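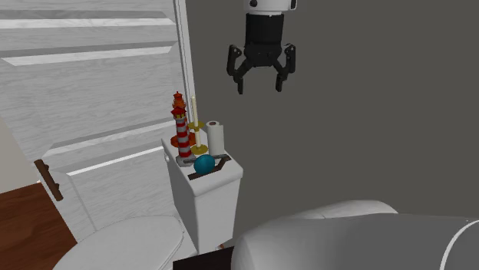 The flat top of a toilet tank, where small things like to gather.

I have cleaned a great many bathrooms in my life, first my mother's, then a string of rentals, and now the one in our house on Hokley Street, and if there's a spot that gets ignored more than the top of the toilet tank I haven't met it. Folks scrub the bowl until their arms ache and then set a hairbrush down on a tank lid that hasn't been wiped since August. I did it myself for years.

So this page is mostly tank lids and what goes on under them, with a few other bathroom odds and ends that readers have asked me about.

What belongs up there

My rule is that if I can't pick it all up in one hand, there's too much of it. A spare roll, a little dish, maybe a plant that likes steam. Anything past that goes in a shallow tray, so when it's time to wipe you lift the tray, wipe, and put it back. I bought mine at a yard sale for 54 cents (the lady had priced everything strangely and I was not about to argue) and it has outlasted two shower curtains.

Glass jars and heavy candles I keep somewhere else. Lids are usually china, and china cracks when something hard lands on it. Finding a matching lid for an older toilet is a real nuisance, as I learned with the pink one in our rental in Carroll. I called three salvage yards before I gave up and lived with a white lid on a pink toilet for the rest of the lease. If you do ever need to look for one, lift off the lid and check the inside back wall of the tank for a stamped model number. Write it down with the length and width of the old lid before you call anybody.

Wiping it down

Warm water, a small squirt of dish soap, and a soft cloth. That will take care of nearly everything. Hair spray leaves a sticky film that soap won't budge, and for that I put a little rubbing alcohol on the cloth, open the window, and go over it twice. Dry it afterward with an old T-shirt. Please don't use the gritty powders on a glossy lid — the shine goes and it doesn't come back, and after that every speck of dust hangs on for dear life.

Do the front edge and the underside of the overhang too. Run a finger along there right now if you're feeling brave.

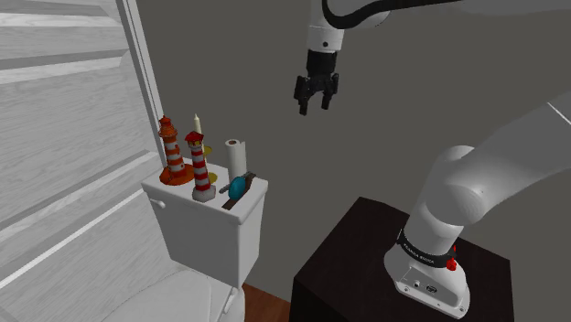
While you have the lid off for cleaning, lay it flat on a folded towel on the floor, well away from your feet, and have a look inside the tank. The water in there is clean water, the same that comes out of your faucet, so there's no reason to be squeamish. You want to see the water sitting about an inch below the top of the overflow tube. If it's trickling over into the tube, your fill valve needs adjusting, and on most of the newer ones that's a small screw or a clip you can move with your fingers.

Then do the food coloring test. My neighbor Simin Soltani taught me this one when our water bill came in at 202 dollars and I was ready to blame the garden hose. Put several drops of coloring in the tank, put the lid back, and leave it alone for half an hour. No flushing! If color shows up in the bowl, the flapper is leaking. A new flapper costs very little, and you can swap it with the water shut off and the tank drained, no tools needed in most cases. Take the old one to the store with you in a plastic bag so you get the right size. I've guessed twice and been wrong both times.

Rust stains and hard water

We have terribly hard water on this side of Bindale, and a brown line forms inside the tank that looks worse than it is. White vinegar does fine. Turn off the supply, flush to empty the tank, fill it with vinegar as high as you care to pay for, and let it sit overnight. In the morning, scrub gently with a long-handled brush, turn the water on, and flush a couple of times. I wouldn't put bleach tablets in the tank, as they're hard on the rubber parts.

Sweating tanks

Kvido Bartoš wrote to ask why his tank drips on the floor all summer when nothing seems to be leaking. Kvido, it's most likely the damp air settling on the cold china. Run the fan during showers and for some 2o minutes... well, let's say until the mirror clears. If that isn't enough, you can buy a foam liner kit that glues to the inside of the tank walls. The tank has to be bone dry before you glue, so give it a full day with a fan pointed at it. In the meantime keep a washable mat down, and lift it now and then to let the floor dry out.

I still owe several of you an answer on grout, and on the musty towel question from the reader in Brarby. Those will be on the next page, once I've finished trying the baking soda method on my own towels.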